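Skiltitz Listings: a data card

Product listings for mirrors, armoires and dressing tables, scraped from the Rasetti marketplace and cleaned up as far as patience allowed. Version 5.

What you get

2487 listings, one per line, in a single JSON Lines file. Each has a title, a body, a price, a list of tags and a seller code. The titles are as the sellers wrote them, so expect "Mirror Wall Mirror Hang Mirror Large" and worse. We thought about fixing these. Then we read a few more and went to lunch.

Fields worth a warning

price: always in dollars, sometimes in hope. A zero means the seller left it blank.
size: free text. Inches, centimeters, and in one case "door."
tags: split on commas. Sellers who dislike commas get one very long tag.
color: "silver," "sliver" and "sliver grey" are kept apart. Merge them at your own risk.

Duplicates

The first pull had many more rows. Foltovik, our matching script, threw out anything with the same body text and the same seller code. It leaves alone the same mirror sold by 138 different shops, which is a fair picture of how mirrors are sold. If you want one row per mirror, group on the body_hash field and keep the cheapest.

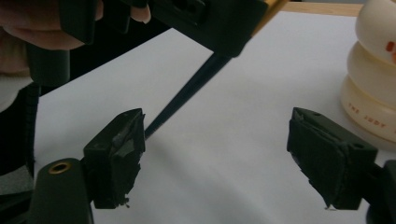

Gripper fingers with dark pads, the left one badly frayed.

Labels

Nearly 2000 rows carry a category label: wall, floor, tabletop, or cabinet with a mirror on it. The rest are marked "unsure," a category we came to respect. A jewelry armoire with a full-length mirror on the door counts as a cabinet. We argued over that one longer than it deserved, and the notes are in labels.txt.

Known problems

Some bodies contain only shipping terms and a plea for good feedback. They are still in there. Emoji survived the export in every file except the one where we needed them. Listings that changed price between pulls keep the later price, with no record of the earlier one.

Loading

Wubshet reads the file as is. Anything else that handles JSON Lines should manage, provided you set the encoding to UTF-8 before it guesses.

Next pull is planned for July. Please send corrections with the row number included.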